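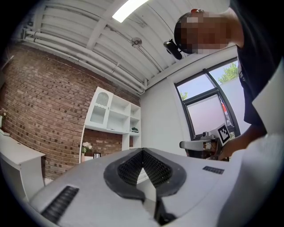 The brick wall and the white cabinet in the back room.

Hello all,

Thank you, Nadja, for getting this started, and sorry it has taken me a couple of evenings to sit down and answer properly. I've quoted your message so people who joined in August can follow along.

Nadja Moser wrote:
> Dear list,
> We bought our house in Sterkley last year and the previous owners
> left us a bare brick wall in the dining room. It sheds. Every
> morning there is a fine reddish dust along the baseboard, and I
> am tired of sweeping it up. My neighbor says to seal it with
> whatever the hardware store has and be done. My father says never
> seal old brick. Who is right? The house is 71 years older than I am,
> if that helps anybody.
> Nadja

Well, Nadja, I'm with your father, mostly! I have lived with old brick since we moved to Clurbridge, and I made most of the mistakes already, so you are welcome to mine.

The first thing I'd want to know is whether the dust comes from the brick or from the mortar. Rub your thumb along a joint. If it comes away sandy, that's your mortar, and no sealer is going to fix it for long. You would want to rake out the loose stuff and repoint with lime mortar, a soft one. Please don't let anybody talk you into a hard cement mix. I did that on the chimney side of our kitchen, 203 bricks' worth (I know because I was billed by the brick), and within a few winters the faces were popping off and I was paying to have it all undone.

If it's the brick itself that's powdery, go over it with a dry, soft brush and the vacuum hose held close. Do that two or three times over a few weeks and see how much is still coming off. Ours calmed down a good deal after that, and I was glad I had waited. Also take a look outside at the gutter on that side of the house — damp coming through will keep a wall shedding forever, and it's a much cheaper thing to put right.

If you still want something on it after all that, look into limewash or a thin breathable mineral coating. It does change the color, so try it low down where a sideboard will cover it. The shiny acrylic stuff I would leave on the shelf. It looks wet all year and it holds the moisture in.

One more thing, about furniture. Leave a gap of 2 inches or so behind anything tall. I had a bookcase flat against ours and the backs of my cookbooks went musty — I still miss the bread one.

Does anyone have a mason they like on the Albers side of the river? Mine has retired and moved away, and I have a few joints of my own to see to before the cold.

Warmly,
Ásdís Thorlacius

Old House Owners list | Contact the list owner | Messages copyright their authors | Back to top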